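3.2 Sorting and recording the fabric

The quilts in this part of the study came from two sewing groups, one in Treslow and one in Wogan. Both groups work mainly from donated cloth and worn clothing, and both keep a shared scrap store that members draw on between meetings. We recorded 50 quilts, of which 18 were finished before the study began. The remainder were at the piecing or quilting stage when first seen.

Each maker was asked to lay out her or his scraps before cutting and to sort them in the way she or he would at home. We gave no instructions on colour or fibre. Most makers sorted by colour first and by weight second, although a few of the Wogan group kept all shirt cotton together whatever its shade. Pieces smaller than a hand's width were usually set aside for borders. In all, 1,115 scraps were logged, each with its fibre, weave, longest side and source where the maker could remember it.

Figure 4. Two-compartment grey metal bin on a light wooden tabletop, seen from above.
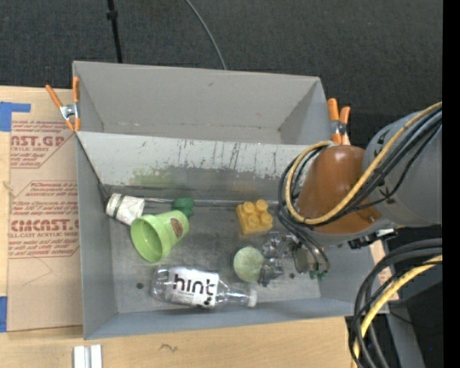 Why were scraps not washed before they were measured?

Washing shrinks some cottons and frays cut edges, so the sizes would no longer have matched the cloth as the makers chose it. Shrinkage was recorded separately, on a test square from each bolt or garment large enough to spare one.

Fibre was judged by hand and eye, with a burn test on a single thread in doubtful cases. Huw Morris and Samuele Lombardi made the first judgements separately and then compared notes. They disagreed on 14 scraps, nearly all of them poly-cotton sheeting that had been washed thin. These were entered as mixed fibre.

Block patterns were named using the makers' own terms. This caused some trouble later, as the pattern called Drekness in Treslow is a plain nine-patch with a turned centre, while in Wogan the same word covers any block with a strip border. We have kept both uses and marked the group each time – see the pattern list in section 5. Thread was noted only by weight and colour. The Treslow group had switched to Utora thread in September, partway through several quilts, and the change shows in the stitch counts for those pieces.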